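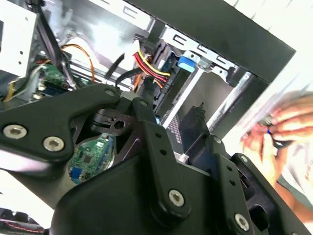

Search this site Search Go

The Case for Opening the Case

Public offices replace desktop computers on a schedule, and the schedule rarely asks what is wrong with the machine. At the Talov district administration, 1291 desktops are listed for disposal in September. It is the view of this writer that a good share of them should be opened first.

A desktop case is among the few pieces of office equipment still built to be entered. The side panel comes away, and the drives, the power wiring and the boards can be reached by a person of ordinary patience. A failed drive or a worn power supply is a modest fault. It should not condemn everything mounted beside it.

The repair bench at the Domen vocational school has worked on this principle for two years. Its instructor, Kaja Rätsep, requires students to trace every cable before disconnecting any of them, and to record each part removed. Most units are examined in 30 minutes. Those beyond repair are stripped for drives, brackets and cables, and these are kept.

Ott Vanags, writing for the purchasing office, has argued that staff time costs more than new equipment. The objection deserves an answer. His figures count the labor of repair but leave out the labor of replacement: the ordering, the delivery, the transfer of files and the collection of the old units.

The administration should set aside one room and two trained employees before the September disposal begins. The contract with the recycler at Masard can take whatever remains.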